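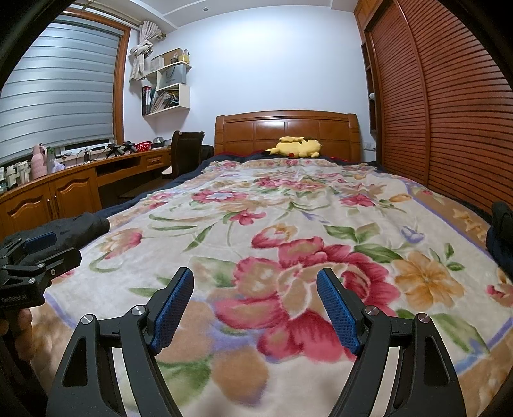
Bedrooms, coats and a lot of folding: pictures from the Kundora clothing sessions

Hello again, and thank you to everyone who wrote in after the kitchen gallery - we did read all of it, even if the replies were slow in coming. As promised, we are moving upstairs. The clothing part of Kundora began in Ostden this summer, and it is by some distance the part of the project I was keenest to see get going, mostly because I fold badly myself and like the thought of a machine learning from people who fold well.

For those who are new to these pages, the idea is simple enough. We want a system that can tidy garments in ordinary homes, and to teach it we need a great many examples of people doing exactly that. So our collectors work with a gripper in each hand, in real rooms, with real beds and desks and wardrobes round them, and every go from first grasp to last is saved as one example. The target for this round is 3,000 examples, of which 900 should be coats and jackets. We had 300 of those checked and filed at the time of writing, so there is plenty still to do!

The opening picture shows the sort of view the system learns from, with the blue pads wide open over a flowery bedspread. I am very fond of that bedspread. Big patterns are something we ask for on purpose, as our first batch was done almost entirely on plain sheets at the Kadrić flat and the early model became rather lost when it met a peony.

The yellow Pikachu stayed where it was at the head of the bed. We ask people to leave their rooms as they are, within reason, and toys, cushions and piles of books are all welcome.

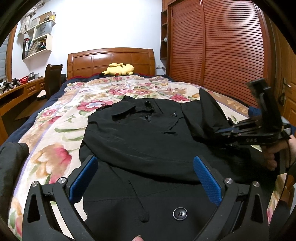 Black coat on the bed, collar towards the headboard, with one sleeve held up and folded in the right-hand gripper.

Coats are slow work. Sleeves are the usual trouble, and a belt strap adds a puzzle of its own, as it can be left lying, tucked in or moved aside first, and we take all three. Collectors choose whichever way they would normally do it at home.

Checking is done with Flideter, our own little viewing tool, which now skips between grasps and has saved us many long evenings. Trousers and knitwear come next, and I hope to have a first 1,000 of those to show you in October.

Page put up August 6, 2019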